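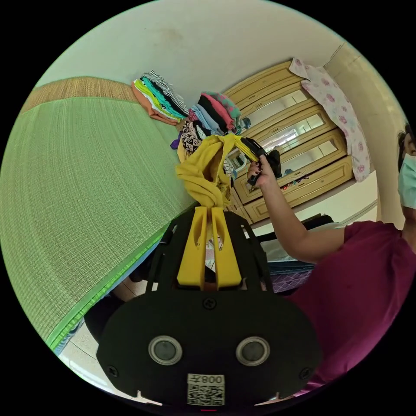 THE FLAT SURFACE PROBLEM

Folding on a bed is slower than folding on a table, and the mattress is to blame

Most households own one surface large enough to sort a full load of laundry, and it is the bed. It is also a poor surface for the job. A mattress gives under the hand, so a crease pressed into a shirt on a soft top layer tends to spring open again. Bed linen adds friction, and the lower panel of a garment drags and wrinkles while the upper one is being squared.

A woven mat laid over the bed corrects part of this. The weave spreads the pressure of the palm, and fabric slides over it without catching. Edvin Wallin, who tests household textiles at Proslow, ran the same load on a bare mattress cover and on a mat last April. The mat saved him 2 minutes per load, most of it on T-shirts.

“The border is the useful part,” Wallin says. “You have a straight line to fold against. People buy plastic folding boards for that.”

Position matters more than technique. The unsorted heap should sit to one side of the mat and the finished stack at the far end, with the middle kept clear for work. When the heap creeps inward, each garment has to be pulled free of the next, and sleeves come out twisted.

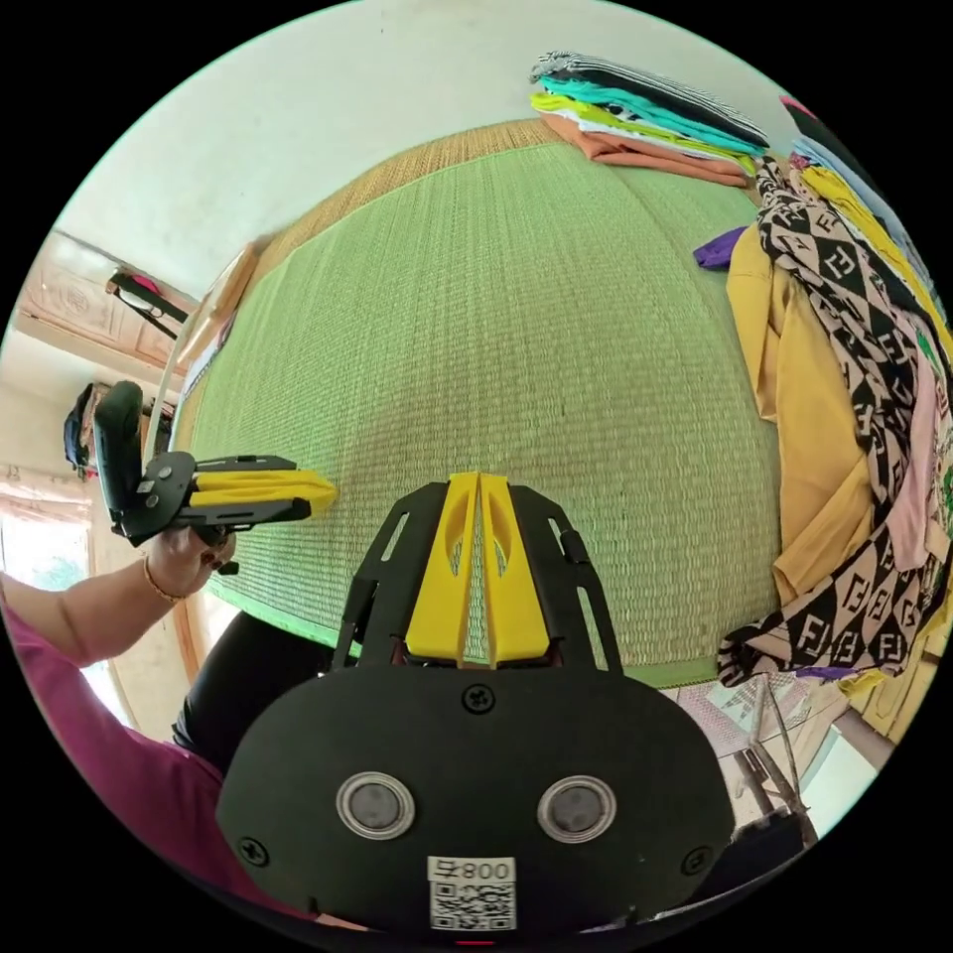
The stack has its own rules. Heavier pieces go at the bottom and slippery ones at the top, where they carry no load. Rosalie Trummer, a wardrobe planner in Idatton, keeps every stack under 40 centimeters – beyond that, she finds, it leans when carried and the lower folds shift.

For a T-shirt she works in a fixed order. Lay it face down and smooth it from the collar to the hem. Fold each side in toward the center, turning the sleeve back on itself. Then bring the hem up to the collar and turn the shirt through 90 degrees before it goes on the stack, so that the thick edges alternate.

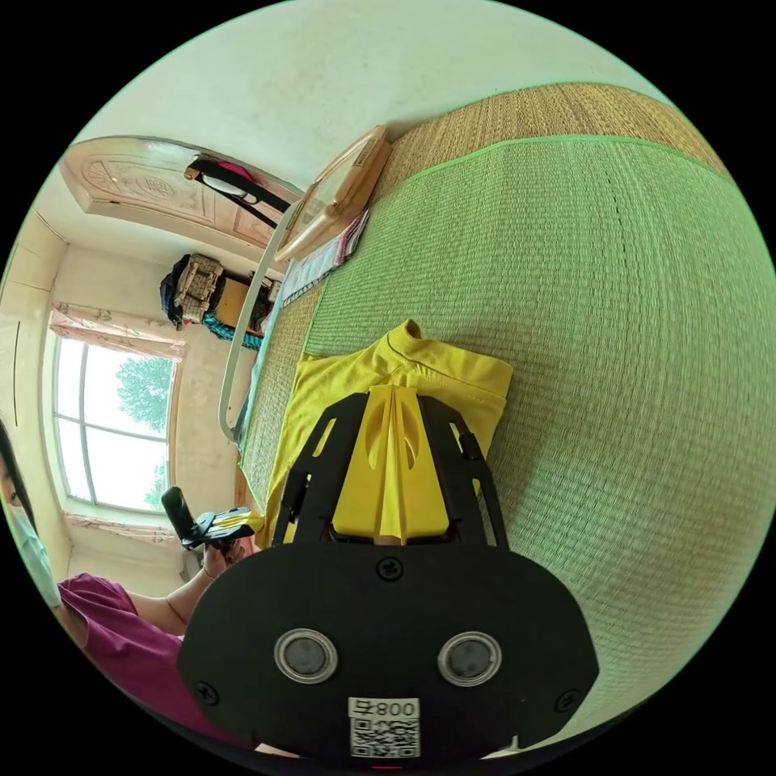 A folded yellow garment on the mat, collar seam at the top.

Knit cotton holds this fold well. Thin synthetics do not, and Trummer rolls them instead. Printed fabrics are folded with the print inward if they will be stored for a season.

Mats need little care. Shake them out, wipe along the weave with a damp cloth and dry them flat before rolling. Fabric binding frays first, usually at the corners, and can be restitched by hand with a doubled thread.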